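Windton Textile Sorting Room
Frequently asked questions

What may I donate?
We accept scarves, hats, socks, baby knitwear, trimmings and small hand-made pieces. Items should be washed and fully dry. Fabric flowers and rosettes are welcome, whether or not they are attached to a garment.

Do you take delicate fabrics such as organza?
Yes. Sheer fabrics are gathered softly and kept apart from chunky knits, as loops and rhinestones catch easily. Please do not iron organza before bringing it in – a hot iron can mark it permanently.

How are small items sorted?
Sorting is done on a covered table, where felt stops satin and organza from sliding. Baby items go into low open boxes, and scarves remain on the cloth until they have been checked for pulled threads. 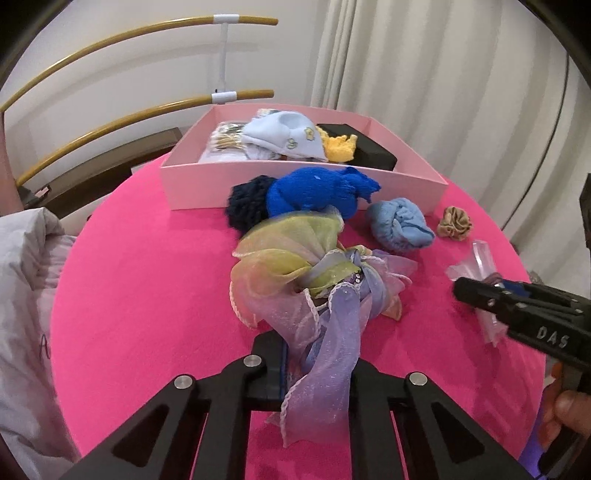

A donor from Skidwood wrote to ask whether a scarf with a snag would be refused. It would not. Snagged pieces are passed to our mending shelf and offered at a reduced price.

May I leave items in their packaging?
Clear plastic wrapping may be left on. We remove it at the table and recycle it where possible.

When can I bring a donation?
The room at Plulusbridge is open from 10 am to 4 pm, except during March, when it closes for stocktaking. Please limit each visit to 2 bags. Larger donations require an appointment, for which you should quote reference 411.

Can an item be returned to me?
Items may be reclaimed within 16 days if you still have your receipt. After that time they are placed on sale or sent to Kocabaş for re-use as craft material.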